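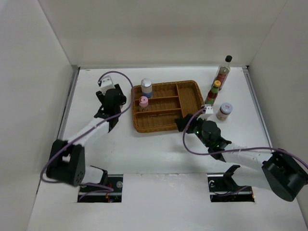

4. Setting up your Holament flat-pack desk

Read the whole of this section before you open the second carton. We know you won't, but we are obliged to ask, and the people who do read it tend to finish before supper.

4.1 Before you start

You will need a crosshead screwdriver, a tape measure, a pencil, a spirit level and a second person. The hex key is in the box. If you own a better hex key, use it. Ours is adequate.

Choose the room first. The desk can be built in the hall and carried through afterwards only if your doorway is wider than the desk is deep, and every year a number of customers find out that theirs is not. Measure the doorway with the door on, since that is how you will meet it.

Lay a blanket or the flattened outer carton on the floor. Put the top on it, good side down. The good side is the one without holes.

Open the bag of fittings over a bowl or a tray. Carpets eat cam locks.

CAUTION: Do not use a power driver on any fitting marked C. The threads are brass and will strip before you have finished thinking about it. Replacement C fittings can be had from our spares desk, where Eldana Negash will send them out without comment.

4.2 Fitting the legs

1. Find the two leg frames. The left one has a sticker on the inside that says L. If both of yours say L, stop and ring us.

2. Stand the left frame on the underside of the top and line up its four holes with the four inserts. They line up only one way. If three line up and the fourth is nearly there, you have the frame back to front.

3. Put in all four bolts by hand, two or three turns each. Do not tighten any of them yet.

4. Do the same with the right frame.

5. Slide the crossbar between the frames until both ends click. The click is not loud. Pull gently on the bar to check it.

6. Now tighten everything, working corner to corner. Stop when the hex key starts to flex. You are not building a bridge.

NOTE: The early Holament had a crossbar held on by wing nuts. If you are reading this with wing nuts in your hand, you have the old model and the wrong manual. Ask for sheet 641.

4.3 Turning the desk over

This is where the second person comes in. The desk is not especially heavy, but it is wide and has opinions.

1. Agree which way you are turning it. Say it out loud.

2. Stand one at each end, holding the frames and not the top.

3. Tip the desk on to its long back edge, pause, then lower it on to its feet.

4. Do not drag it into place. Lift it. The feet have felt pads, and dragging folds them over and leaves them looking like old bacon.

CAUTION: Keep children and pets out of the room for this step. A cat will sit exactly where the fourth foot is going.

4.4 Levelling

Few floors are flat. Those in older houses are flat only in the sense that the sea is.

1. Put the spirit level along the front edge of the top, then across it from front to back.

2. Find the low corner. Turn its foot anticlockwise, seen from above, to raise it. Each foot has 30 mm of travel.

3. Check again in both directions. Adjusting one corner upsets the one opposite, so expect to go round twice.

4. Press down on each corner in turn. If the desk still rocks, the foot that lifts is the one to lengthen.

If you run out of travel, the trouble is the floor. Packing under a foot is allowed, provided it is solid and wider than the foot. Folded beer mats work for a month or so. Hagos Araya, who wrote the first edition of this guide, recommended slate, and his own desk still stands on it.

4.5 Fitting the Dirham drawer (if you ordered one)

The drawer arrives assembled. The runners do not, and they are handed.

1. Pull each runner fully open and press the small black catch to separate the two halves. The narrow half goes on the drawer. The wide half goes under the desk top.

2. Screw the wide halves into the ready-drilled holes using the short screws. The short screws are 12 mm. The long ones are for something else and will come up through the top of your new desk, where you will be able to admire them every day.

3. Offer the drawer up to the runners, keep it level and push. It will stick halfway. Take it out, check that neither runner has slid back, and try again.

4. Once it is home, open and close it six times from end to end. This seats the bearings. It will grind a little on the first couple of goes.

NOTE: The drawer is made for paper, pens and the usual cables. It is not made for sitting in. We added this note in March, following correspondence.

4.6 Cable tray

The Sisay cable tray hooks over the crossbar and needs no tools. Hang it with the open side towards you. Put the extension lead in first, then the plugs, then whatever slack is left over, and leave enough loose at the wall end to pull the desk out for cleaning.

CAUTION: Do not plug one extension lead into another. Do not coil a lead tightly while it is in use. Anything that gets warm, such as a laptop power brick, should lie at the end of the tray with space round it.

4.7 Looking after the top

Wipe it with a damp cloth and dry it afterwards. A drop of washing-up liquid will shift most marks. Ink should be dealt with the same day. For anything older, try a soft rubber before you try anything from under the sink.

Do not use scouring powder, bleach or the green side of the sponge. Use a mat under hot mugs. You will forget at least once, and the ring usually fades if you leave it alone.

Check all the bolts again after a month of use. They settle, and a desk that has begun to creak when you type can generally be cured with a quarter turn.

4.8 If something is missing

Check the carton again, including under the inner flap, where we put the fittings bag so that it would not get lost. Then check the blanket.

If the part still hasn't turned up, quote the number printed beside it in the parts list, not its description. We stock eleven things that could be called "the little silver one". Quote the batch number too, which is on the label under the top, in the place you can no longer see now that the desk is the right way up. A torch and a phone camera will get it for you.

Drawer runners are part 1046 and are sold in pairs. Please don't order one.

Section 5 covers the monitor arm. Leave the desk against its wall until you have read it, as the clamp goes on from behind.

Desia Furniture spares desk: weekdays, 9 am to 4 pm | Copyright Desia Furniture, all rights reserved | Back to top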